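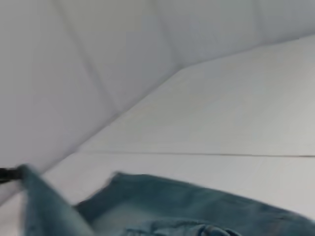 Tela vaquera de tono verde azulado, con unos paneles lisos detrás.

Publicado en octubre. Por Vasilis Stoyanova
Última actualización: noviembre de 2022

Lucero. Poemas y cartas, de Igor Vondráček
Traducción y notas de Capucine Arnaud. Ediciones Falum, edición bilingüe, 350 páginas.

Llevaba años leyendo a Vondráček a trozos: tres poemas en una revista, otro fotocopiado y sin la última estrofa, uno más citado de memoria en un prólogo que hablaba de otra cosa. Por eso abrí el volumen de Falum con una mezcla de ganas y de miedo, y lo he cerrado feliz. Por fin se le puede leer entero, en su lengua y en la nuestra, sin andar adivinando qué falta.

Para quien no lo conozca: Vondráček nació en Nernen, hijo de un carretero, y trabajó desde niño en los molinos del valle. Aprendió a leer tarde, con un almanaque y un libro de salmos, y sus primeros versos los escribió en el reverso de los recibos de harina (Arnaud reproduce la transcripción de dos de ellos, con las sumas del molinero incluidas, y es una maravilla ver cómo un verso esquiva una cuenta de sacos). Publicó un solo libro en vida, que se vendió mal. Lo demás quedó en cuadernos.

La edición recoge 55 poemas y 30 cartas. Los poemas van por orden de composición, hasta donde se puede establecer, y las cartas se intercalan donde corresponde. Al principio me pareció un capricho, porque interrumpe la lectura, pero a la tercera o cuarta carta ya no quería que fuera de otra manera. Uno lee al poeta pidiendo prestado para unas botas y en la página siguiente está «El vado», con ese arranque:

Crucé descalzo y el agua
no me preguntó de quién era.

La traducción es lo mejor del libro. Arnaud ha renunciado a la rima casi siempre y en cambio se ha empeñado en el ritmo, que en Vondráček es de andar cuesta arriba, con paradas. Se nota sobre todo en los poemas largos. En «Inventario de la casa vendida» hay una tirada de dieciocho versos sin un solo verbo que en la versión antigua sonaba a lista de la compra y que aquí se lee sin respirar. ¡Y los nombres de los pájaros! Ha buscado nombres de pueblo, de los que se oyen y no de los que vienen en las guías, y algunos los tuve que preguntar en casa de mi madre.

También me gustan mucho las notas. Van al final de cada poema, son cortas y se atreven a decir «no lo sé». La del «Segundo cuaderno de octubre» explica un pleito de lindes en media página y el poema, que yo tenía por una queja amorosa, se me dio la vuelta por completo. He vuelto a leerlo varias veces y todavía cabe la otra lectura, un poco más terca.
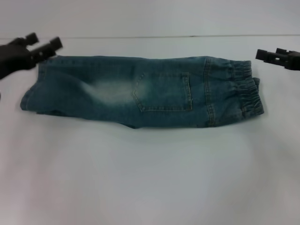

Jonas Bachmann escribió al poco de salir la reseña: «De acuerdo en casi todo, pero lo de las cartas intercaladas me sigue costando. Yo leo a Vondráček de noche, dos o tres poemas, y me molesta toparme con las deudas del panadero. Habría preferido las cartas juntas al final. Y echo de menos los salmos que parafraseó de joven, que son flojos, sí, pero explican de dónde saca esa sintaxis».

Lo de los salmos es verdad. Arnaud dice en el prólogo que los deja fuera por dudas de atribución, y lo despacha en un párrafo que sabe a poco. A mí me habría bastado con un par en apéndice. Tampoco entiendo que no haya índice de primeros versos en un poeta que dejó la mitad de las piezas sin título. Me he hecho uno a lápiz en la guarda trasera, y ahí se va a quedar.

En cuanto al libro físico, papel crema, cosido, y se abre plano sin protestar, cosa que en una bilingüe se agradece muchísimo. El original va a la izquierda en un cuerpo algo menor. Hay alguna errata suelta en las cartas (una fecha bailada en la que escribe a su hermana, un «molio» por «molino») y en los poemas no he visto ninguna.

¿Por dónde empezar? Yo iría directamente a «El vado», luego a la carta del invierno malo y de ahí a «Lucero», el poema que da título al volumen, que es el último que escribió en Nernen antes de marcharse a la ciudad. Son catorce versos sobre una yegua vieja. Lo leí de pie, en el pasillo, con el abrigo puesto, y después me senté a leerlo otra vez. El prólogo lo dejaría para el final, es bueno pero cuenta demasiado.

Reseñas recientes
Los cuadernos de Drivbridge, diarios de Ferdinand Zürcher
Tres antologías de poesía campesina para el invierno
Traducir sin rima: notas de lectura
Cartas de poetas que merecen reedición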